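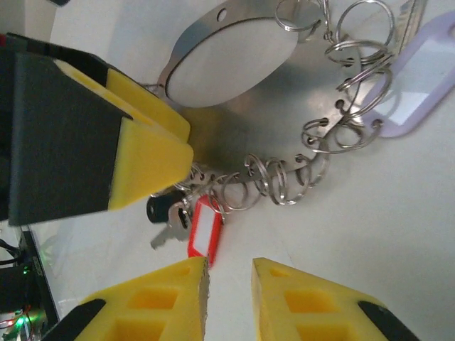 Figure 1. Key ring task, view from the wrist camera of one arm. The second gripper comes in from the left.

Progress report on the bimanual control software, October
Prepared by Shanti Solanki for Urmila Thakur, Oteck

1. Summary

In this period we worked mostly on the perception module and on the part of the planner that decides which arm moves first. The recording tool was finished earlier than we planned. The planner is later than we planned, and I explain the reasons in section 4. We do not ask for a change of the budget, but we ask to move one milestone.

2. Perception

The key ring plate is still the most difficult object in our set. The plate is brushed steel and the rings around it are also metal, so the depth values on them are often missing or wrong. Before this period the software tried to find each ring from depth only. Now it uses the color image first and takes depth only where the value is stable for several images.

Ramesh Semwal labeled 2157 images from the wrist cameras for training of the new model. The labels have the classes plate, ring, key, tag and gripper. The class gripper was not in our first proposal. We added it because the model marked the edges of the yellow fingers as tags, especially when the fingers were open and close to the camera. After the change this mistake is rare, but we still see it when the other arm comes in with its finger pads near to the plate.

The plastic tags are found well, both the red one and the light purple one, even when only a part of the tag is inside the image. Single keys are found less well. Rings which lie tilted over other rings are still often joined into one object, and for this we have no good solution yet.

3. Recording and replay tool

Lalit Gautam completed the tool, which we call Zurnia inside the team. It stores the images of both wrist cameras, the joint positions and the gripper commands with one common clock. An operator can stop at any moment of a run and start the planner again from the stored state. Before, we had to repeat the whole run on the hardware to look at one wrong decision.

The replay test set has now 1000 runs. Every new version of the planner must pass through it at night before we put it on the arms. It already found two errors in the collision check that we did not notice by hand.

4. Planner and control

The planner has to choose one arm to hold the plate and one arm to take the tag or the key. In the old version this choice was fixed. In the new version it is made from the position of the target and the free space for each gripper. The choice itself works in replay. The problem is the time: when both grippers are near the same ring, the planner makes too many small corrections and sometimes it does not finish before the limit.

We lost two weeks here for another reason also. The update of the Varkar driver changed the order of the joint values for the left arm, and we searched for the error in our own code first. Geum-ok Kong has now written a check which compares the order at each start.

The force limit for closing the fingers was lowered, so that the plastic tags are not bent. With the lower limit a thin key can slip out, and we will test separate limits for each class.

5. Request and next steps

We ask to move milestone 5 (taking a chosen tag without help of the operator) to the end of the next period. Until then we plan to:

- reduce the corrections when the two grippers are close
- separate overlapping rings in the color image
- use one force limit per object class
- give the first version of Zurnia to the Schnyder group for their comments

The interface description for Zurnia is ready, and I can send it together with the list of open errors.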